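From the Trurum newsletter, May

Migrations without the held breath

If you have been with us for a while, you will remember the old way of changing a table in Trurum. You wrote the change, you tried it on your own machine where the table had 17 rows in it, everything went through in a blink, and then you ran it against the real thing and sat there watching a cursor while every request in the building queued up behind a lock. We have had plenty of letters about this over the years (most of them kinder than we deserved), and a good part of this spring went into doing something about it.

Starting with the May release, Trurum splits a long migration into small batches all by itself. The default batch is 200 rows, and between batches it lets go of the lock so that ordinary reads and writes can slip through. You can make the batches bigger if your table is quiet at night, or smaller if it is busy all day. There is one new setting for it, called batch_rows, and you can leave it alone if you like. 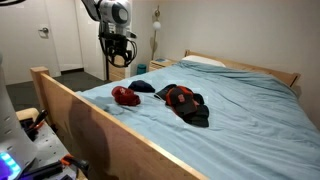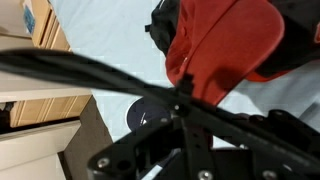
The other half of the work is resuming. Until now, a migration that died partway left you to work out for yourself how far it had gotten, usually with a pencil and a cup of something strong. Trurum now keeps a little bookmark table next to your schema, and when you run the same command again it picks up at the last finished batch. Our friends at Achterberg tried the early build on an orders table that had grown a good many columns nobody wanted to own up to, and they pulled the plug on it 4 times on purpose. It came back each time and carried on, and they sent us a very cheerful note afterward.

A word for those of you on the Florkamari adapter — please update the adapter first and Trurum second. The older adapter doesn't know about the bookmark table and will try to tidy it away as an orphan, and then you are back to the pencil. The fix went in under ticket 2801, if you would like to read the whole long conversation.

Column renames are still done in one go, I'm afraid. We have a branch that handles them in two steps, with both names working for a while in between, but it gets muddled when a view depends on the old name and we would sooner hold it back than ship it muddled. If you have a schema with lots of views and a copy you don't mind us poking at, do write in.

The updated guide is on the Stuvthorpe docs site under Migrations, and the old page will stay up through the summer for anyone who hasn't moved over yet.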